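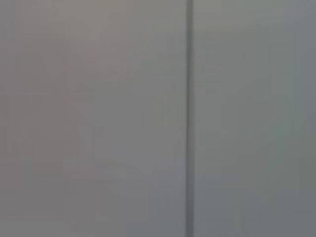 3.2 How people talk about grey

I should say at the start of this section that I never meant to write about grey. The diary study was set up to look at how households pick paint, full stop, and I'd pencilled in blues and greens as the interesting bit. Then the first diaries came back from Prornmont and page after page was people arguing over grey — with their partners, with the shop, with themselves at two in the morning. So I went back through the lot and pulled out every entry that used the word. There were 880 entries in the whole set and 367 of them had grey in somewhere, which rather settled what the section was going to be.

The first thing I noticed is how rarely anybody leaves the word on its own. It's a warm grey, a cold grey, a pigeon grey, a grey "with a bit of pink in it that I can't unsee" (diary 14, hallway). Pirjo Juntunen, who read the diaries separately from me and has far more patience, sorted these add-on words into families, and we agreed on most of them. Where we fell out was over "dirty". I had it down as a complaint. She pointed out that several of the Berer households used it fondly, and having reread them I think she's right, so the section follows her sorting and not mine.

Figure 4. Two greys side by side.

The second thing is that people change their minds by the hour. Mustonen's older work on paint cards had people judge a card once, indoors, under one lamp, and I can see why (it's so much tidier!). Our diarists had the colour on the wall and had to live with it, and what they wrote at breakfast often flatly disagreed with what they wrote after tea. One woman in Berer called the same wall "lilac, basically" and "like a wet pavement" within 2 pages. I don't think she was being careless. She'd moved the sofa, for one thing, and it was June, with the sun coming in late.

I did wonder whether the Cinditz paint cards we handed out were putting words in people's mouths, as each one has a name printed on the back. We checked, and hardly any diarist used the printed name after the first week. They made up their own, or borrowed a neighbour's — "Mum's grey" turns up in three different diaries from the same street, and I'd love to know whose mum. I come back to borrowed names in 3.4, after the bit on whites.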